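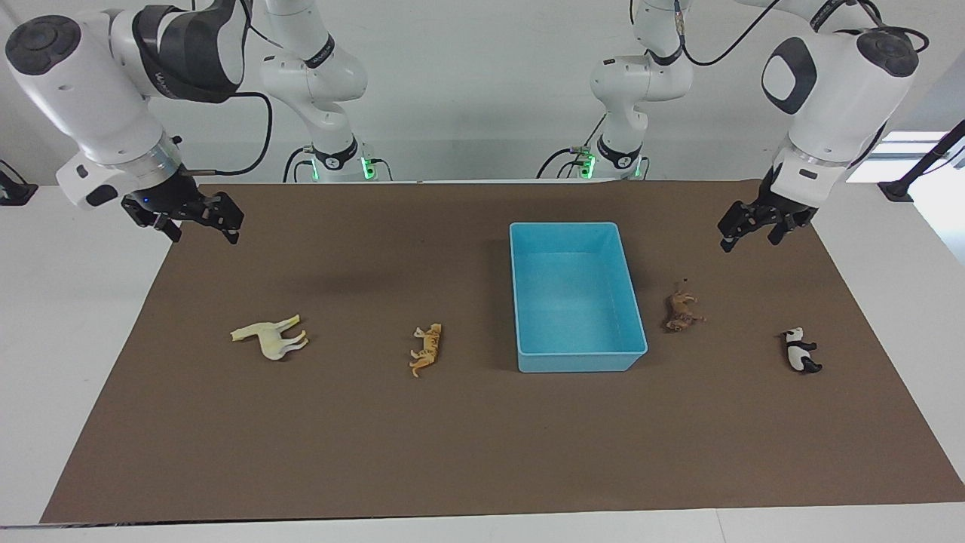 Small Figures: Storage and Sorting

Animal figurines go back in the light blue plastic bin at the end of each session. The panda belongs to the same set and is stored with the others.

Lay the brown mat before setting anything out. It covers most of the white tabletop and keeps small bases from sliding. Wipe it with a damp cloth and let it dry flat for 10 minutes. Do not roll it wet.

Wash figurines in lukewarm water with mild soap, 13 at most per basin. Paint on the ears and feet wears first. Worn pieces go to Elsie Pryor for touch-up and need 60 minutes of drying time before they are handled.

The full Tadby set is listed at 112 pieces. The next check against the list is in March. Report missing pieces by catalog number.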